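Talking Through Someone Else: Working With Military Interpreters
Speaker notes, Skedbridge session, June

OPENING (2 min)

Say hello, get the water poured, wait for the door to close. Then go straight into the checkpoint story from the Carkimell exercise, no slides needed yet.

A platoon leader asks a farmer, played by a role player, one long question with three parts in it. The interpreter nods, talks for four seconds, and gets back a speech. Then he turns around and says, "He says yes."

Pause here! People who have deployed will laugh first. Ask them: yes to which part?

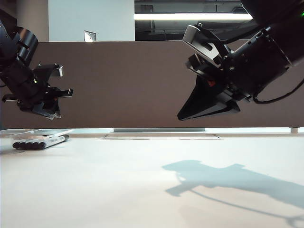 WHO THE INTERPRETER IS

I love this section, so watch the clock. Interpreters come in every kind: soldiers with a language, local hires, contractors who left the country as children and speak it the way their grandparents did. Accent matters. So does home region, and so does age (a 20-year-old putting blunt questions to a village elder is in a hard spot before he opens his mouth).

Tell them to sit down with the interpreter before the meeting. Half an hour is great, ten minutes is still worth it. Go over the goal, the names, the touchy subjects, and any military word that has no easy match. "Battalion" trips people up more than you'd think. "Liaison" is worse.

Ask for a show of hands: who has done this prep before a real meeting? Usually very few. Be nice about it. 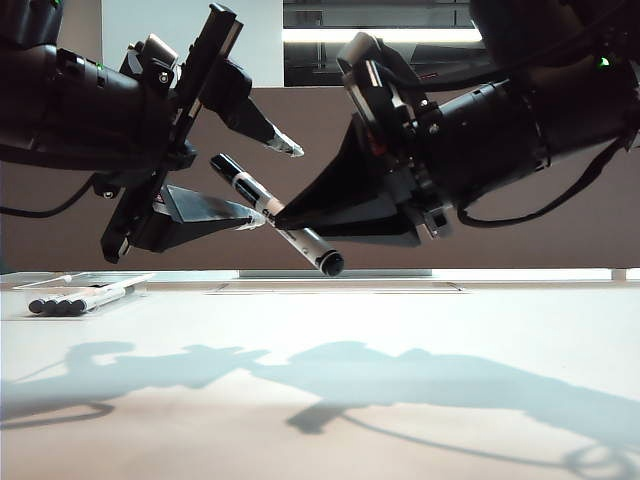

Two black robot arms over a white tabletop.

THE MEETING ITSELF

Look at the person you're talking to. Say "you," never "ask him if he." Short sentences, one idea each, then stop. Really stop, even when it feels silly.

Skip the jokes unless you've tried them on the interpreter first. Same with sayings. Use the "ballpark" bit from the Prieto talk if the room is awake.

Do the pairs drill now. 11 sentences on the handout, partner repeats each one in different words, no notes. Somewhere near the fifth, they start chopping their sentences shorter all by themselves, and the noise level goes way up. It's my favorite part of the whole hour, let it run!

Bring them back with: what got lost? Take answers from the back rows too.

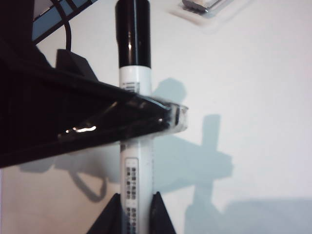 One remark from the floor at Tronell was that the debrief afterward matters more than the prep, because the interpreter heard the tone, the side comments and the things the other party chose to leave out, and very few officers ever ask. Read that out and let people argue with it. I mostly agree.

PAY, REST, SAFETY

Interpreting is tiring work. Plan a break every 30 minutes, or have a second person ready to swap in. Keep names and faces out of anything that gets posted. If the interpreter says it's time to go, take it seriously.

QUESTIONS

If it's quiet, start with: can I use a phone app? (For directions, sure. For a complaint about a damaged wall, please don't.) Handouts are by the door, spare pens in the blue folder.

Back to top | Contact | Skedbridge Talks, all rights reserved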